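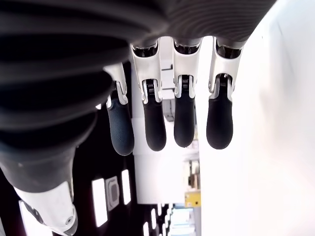 Figure 3. White wall surface at right, brightly lit white space behind.

Interior Finishes, Unit 3: White rooms and how they take light

Handout revised July 1, 2021. Bring it to the studio session along with your colour fan.

White is the most common wall colour specified in this course and the one students get wrong most often. A white paint has an undertone, usually yellow, grey, blue or pink, and it shows once the paint covers a large area. A chip on a desk tells you very little.

Look at the wall in Figure 3. The surface reads as smooth and the light across it is even. Even light flatters a wall. When light comes in at a low angle from a window or a wall washer, it picks out every roller mark, filler patch and plasterboard joint. Where you expect raking light, specify a higher standard of finish and a flat or low-sheen paint.

Sheen
Flat: hides defects, marks easily. Ceilings.
Low sheen: the usual choice for living areas.
Semi-gloss: doors, trim, wet areas.

Ceilings and beams
A ceiling painted the same white as the walls will usually look darker than they do, as it gets less direct light. You can go a half-strength lighter on the ceiling or leave it and accept the difference. Beams and bulkheads raise the same question. Painted white, they recede and are seen mainly by their shadows. Painted another colour, they become a feature and need straight, clean edges.

The Flelville case study
The Flelville studio was repainted in December. The brief asked for one white throughout. Vekus supplied the primer and Lonero the topcoat. The main room has 121 square metres of wall. Two coats were allowed for, and the north end needed a third over the old green. Drawings are in the course folder.

Exercise
Paint three A4 cards in different whites. Fix them to one wall of a room at home, at eye level, 30 cm apart. Note how each one looks in the morning, at midday and under artificial light at night. Write down the undertone you see each time and whether you changed your mind.

Reading: Rojanasak course reader, Surface and Light, to page 310.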